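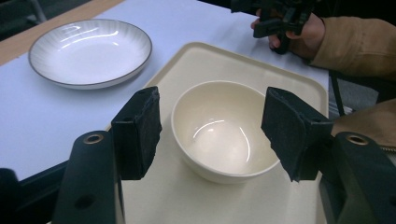 A cream bowl on the serving tray, with the gripper open to either side of it. Table-setting task, Arnen room.

The table-setting work has now reached the end of its second block, and it seems appropriate to record how the examples are being gathered before the arrangements change again in November. The present post concerns the collection only. The training of the model on the Galex side will be treated separately, once there are results worth setting down.

The task is simple to state. Crockery is to be moved between a tray and a table, using hand-held grippers in place of bare hands. Each gripper carries its own camera, and the recording from that camera, together with the opening of the jaws, forms the example from which the system learns. One complete movement of the crockery, from the first approach to the withdrawal of both grippers, is counted as one episode. The target for the block was 2,000 episodes, and it was met on the Wednesday of the final week.

It was decided at the outset that operators should work at an ordinary pace. In the first block, which was carried out under the Pacheco protocol, operators were asked to pause before every grasp so that the moment of contact would be easy to find in the recording. The pauses were learned along with everything else. The trained system stopped above each cup and waited, sometimes for several seconds, and on occasion did not resume at all. The instruction to pause has been withdrawn, and the moment of contact is now found from the jaw opening.

Bowls have required more attention than any other item. A plain bowl with a glossy interior reflects the overhead lights, and the bright marks on its inner wall shift as the gripper moves. A pale bowl on a pale tray presents a further difficulty, as there is little contrast at the base. There was some discussion as to whether these items should be replaced with coloured ones. My own view was that they should stay, and they have stayed. People own cream bowls and put them on beige trays, and a system that can only manage red ones would be of limited use in a kitchen.

The approach to a bowl is also less forgiving than it looks. When both pads pass outside the rim there is not much room to spare, and an operator who comes in slightly off centre will push the bowl before gripping it. Episodes of this kind are kept if the operator corrects the movement and completes the task. They are set aside if the bowl is knocked against another item or leaves the tray. In the second block 41 episodes were set aside on these grounds - fewer than I had expected.

The foam on the jaw pads is a consumable and should be treated as one. Its edges fray with use, and the surface becomes uneven where it meets the rims of plates. We have chosen not to change it at the first sign of wear, so that the recordings cover pads in a range of conditions. A pad is changed when the foam begins to lift from its backing. The change is entered in the session log with the time, and the jaw opening is calibrated again before the next episode is recorded.

The following rules apply to every session in the Arnen room:

The starting positions of the tray, bowl and plate are altered after every 4 episodes.
The tablecloth is smoothed by hand but is not ironed or taped down.
Cables are checked before recording starts and kept clear of the tray.
Both grippers are recorded, including when only one of them is moving.
Operators wear their own clothes. Sleeves may appear in the recording.

The last of these rules drew an objection from the reviewers of the Drumance set, where plain dark sleeves had been required throughout. I remain of the opinion that variety is preferable, although I accept that their recordings are easier to label.

Labelling is carried out by 2 people working separately. Where their marks for the start of a grasp differ, the episode is returned to both of them, and a third opinion is sought only if they still disagree. The procedure is slow. It did, however, bring to light a fault in the clock of one gripper, which had been drifting against the other for most of a morning, and the affected recordings have been withdrawn pending correction.

The third block will add cutlery and a second tray. Forks are expected to be troublesome with the present pads, and a thinner foam is on order.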